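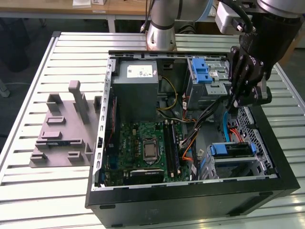 写真:Zohreh Asadi(第5回実習、作業台2)

ロボット操作実習 第5回配布資料
筐体内作業におけるアーム軌道と接触の管理

担当:Saeed Mousavi
実習補助:Zohreh Asadi

1. 今回の範囲

前回までは治具プレート上での部品の把持と移載を扱った。今回から対象をデスクトップPCの筐体内部に移す。側板を外して横倒しにした筐体に上方からハンドを進入させ、ドライブベイ周辺で位置決めを行い、接触させずに退避するまでを一つの課題とする。部品の抜き差しは次回に行う。

治具プレート上の作業と筐体内作業の差は、主に次の点にある。

(a) 進入方向が上方にほぼ限定される。外殻とドライブケージが壁になるため、手首の姿勢を自由に選べない。
(b) 固定されていない物体がある。電源ケーブルとSATAケーブルは、形状も位置も毎回変わる。
(c) 目標以外の部品に触れた場合の損失が大きい。実習用の筐体ではヒートシンクを外してあり、CPU上面が露出している。

(b)については幾何モデルを持たない。ケーブルは占有領域として扱い、その領域を通らない軌道を作る。ケーブルを避けて動かすことと、ケーブルを押しのけて動かすことは別の課題であり、今回の評価対象は前者のみである。

2. 座標系

作業台座標系W、筐体座標系C、ハンド座標系Hの三つを用いる。Wの原点は作業台のスリットと治具プレートの基準辺から決める。x軸はスリットに平行、z軸は鉛直上向きとする。

Cの原点は筐体外殻の手前左隅とする。手前とは作業者側、すなわちアームの基部と反対の側を指す。電源ユニットは奥の左、ドライブケージは右に来る。この配置を前提に経由点のテンプレートを作ってあるので、筐体の向きを変えた班はテンプレートを使用できない。

WからCへの変換は、外殻の三隅にハンド先端を順に近づけて求める。押し当てる必要はない。先端と隅の隙間を目視で合わせ、そのときの関節角から順運動学で位置を計算する。三点の残差が5 mmを超えた場合はやり直す。残差が大きい原因の多くは、筐体がスリットに対して平行に置かれていないことと、外殻の縁ではなく内側のフレームに合わせてしまうことである。外殻は黒、内側のフレームは銀灰色なので、色で区別すること。

Hの原点は指の付け根の中央に置く。指先ではない。前回のレポートで指先を原点として計算した班が複数あった。指を開閉すると指先位置はHに対して移動するため、逆運動学の目標に指先を直接使うと開度ごとに式を書き直すことになる。

3. 軌道の構成

軌道は五つの区間に分ける。

区間A:待機姿勢から筐体上方の進入点まで。障害物はない。速度上限は設定値の30%とする。
区間B:進入点から外殻上縁の高さまでの鉛直降下。速度上限10%。
区間C:外殻上縁から目標上方までの降下。速度上限5%。水平移動を含めてはならない。
区間D:目標上方での静止と姿勢の微調整。
区間E:退避。区間CとBを逆順にたどる。

区間Cで水平移動を禁じるのは、ドライブケージとケーブル束の間隔が狭いためである。水平方向の修正が必要になったときは、いったん外殻上縁より高い位置に戻し、進入点を修正してから降下し直す。手間はかかるが、この手順を省略した班の接触記録は、省略しなかった班より明らかに多い。

区間Eを逆順とするのは、進入時に干渉しなかった経路は、対象が動いていなければ退避時にも干渉しないという仮定に基づく。この仮定は、指を開閉した場合と、アームに沿わせたケーブルの弛みが変化した場合に成り立たない。区間Dで指の開度を変えたときは、退避前に元の開度へ戻すこと。

4. アーム側ケーブルの扱い

筐体内の配線に注意が集まりやすいが、ハンドに接続する太いケーブルも干渉の原因になる。手首を回転させるとケーブルの弧が下がり、外殻の上縁や隣のアームのリンクに触れることがある。

手首の回転は、ケーブルの弧が上側に残る範囲に限る。逆運動学の解が複数得られた場合は、関節角の変化量が最小の解を機械的に採用せず、手首関節の符号を先に確認する。Triltskaの解選択機能は変化量最小を既定とするため、設定画面で手首関節の範囲を制限してから実行すること。
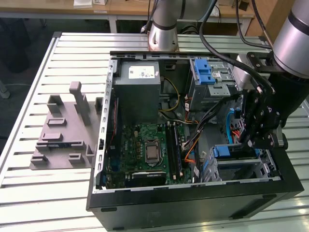

Harnero工科大学 工学部 機械制御学科 ロボット操作実習室

5. 進入点の決定

今回の目標は、下側ドライブベイの青いキャリアの直上とする。上側のケージにも青い樹脂製のクリップがあるため、色だけで目標を検出すると両者を取り違える。検出器を使う班は、Cにおけるy座標で候補を絞ること。手前側にあるものが下側ベイである。なお、ここでの「上側」「下側」は筐体を横にした状態で真上から見た配置を指し、高さの意味ではない。

進入点は次の手順で決める。

手順1 目標の中心をCで表す。
手順2 ハンドの外形を包む直方体を考え、指の開度ごとに底面の寸法を表にする。
手順3 直方体を目標の鉛直上方に置き、水平面内で回転させて、ケージ側面と外殻からの余裕が最大になる角度を選ぶ。
手順4 その角度で手首関節が4節の範囲に入るか確認する。入らない場合は、余裕が次に大きい角度を選ぶ。
手順5 ケーブルの占有領域と直方体の底面が重なるか確認する。

手順5で重なりが生じた場合、筐体内のケーブルを手で寄せてよい。ただし寄せるのは計測前に限る。計測を始めてから触れた場合は、その系列の記録を破棄する。テープ等で固定することは認めない。次回の課題ではケーブルが動くことを前提とした計画を立てるため、今回固定に頼ると比較ができなくなる。

6. 接触判定

接触は手首の力覚の値と関節電流の二つで判定する。いずれか一方が閾値を超えた時点で停止し、両方の値を記録する。閾値は班ごとに決める。無負荷で区間AからEまでを10回繰り返し、各区間の最大値を求め、それに余裕を加えた値を用いる。余裕の取り方はレポートに明記すること。

ケーブルとの軽い接触は、力覚にほとんど現れない。柔らかい束を指の側面で撫でた程度では、無負荷時の変動に埋もれる。したがって「閾値を超えなかった」ことは「接触がなかった」ことを意味しない。固定カメラの記録と照合し、次の区分で記入する。

区分0:映像でも信号でも接触を認めない
区分1:映像で接触を認めるが、閾値は超えない
区分2:閾値を超えて停止した
区分3:手動で停止した
区分9:映像が遮蔽され判定できない

区分9を0に含めないこと。アームのリンクが真上に来る姿勢では、ハンド先端が見えにくい時間帯が必ず生じる。遮蔽が長い場合は、カメラの位置を変える前に手首の角度を見直す。

7. 記録の形式

記録はWustero形式のテキストとし、一行を一標本とする。列の順は、時刻、区間記号、関節角、ハンド開度、力覚、関節電流の最大値、区分とする。区分は映像確認後に記入するため、計測時は空欄でよい。区間記号の付け忘れがあると集計スクリプトが止まる。

参考として、昨年度の同じ課題では全班合計で387試行の記録が提出された。区間ごとの集計は共有フォルダのKianiに置いてある。筐体の型が今年度と異なるため、寸法に関わる値をそのまま引用してはならない。区間Cに停止が集中するという傾向のみ参考にしてよい。

8. 安全に関する注意

筐体の電源コードは接続しない。電源ユニット内部には触れないこと。アームの動作中は、作業台の縁より内側に手を入れない。ケーブルを寄せる、治具を動かすといった作業は、必ずサーボを切ってから行う。

二本のアームのうち、その班が使わない側は退避姿勢に置き、サーボを切る。退避姿勢は操作卓の左に掲示してある。使う側の区間Aが、退避している側のリンクの近くを通らないことを、最初の一回は手動送りで確認する。

治具プレートは次回も使用するため、台から外さない。柱状のブロックは根元が折れやすい。持ち上げるときは底板を持つこと。

9. 課題

問題1 三隅の計測値から、WからCへの同次変換行列を求めよ。残差も示すこと。

問題2 手順2の表を作成し、手順3で選んだ角度と、そのときの余裕を示せ。

問題3 区間AからEまでの軌道を実行し、30試行分の記録を提出せよ。区分ごとの件数を区間別にまとめること。

問題4 区分1と判定した試行から一つを選び、力覚と関節電流の時系列を図示せよ。閾値を下げれば検出できたかどうかを、無負荷時の変動と比較して論じよ。区分1が一件もない班は、区分0の試行で代用し、その旨を記す。

問題5 区間Eが区間CとBの逆順で安全であるための条件を、ハンド開度とアーム側ケーブルの二点について式または図で述べよ。

提出は火曜の実習開始時とする。レポートは紙、記録ファイルは共有フォルダに置く。ファイル名には班番号と作業台番号の両方を入れること。計測のやり直しを希望する班は、事前にAsadiまで申し出る。

訂正:第4回資料の式(7)で、手首からHまでの並進の符号が逆になっていた。符号を直した版を共有フォルダに置いた。旧版の式で計算した提出済みレポートは、再提出しなくてよい。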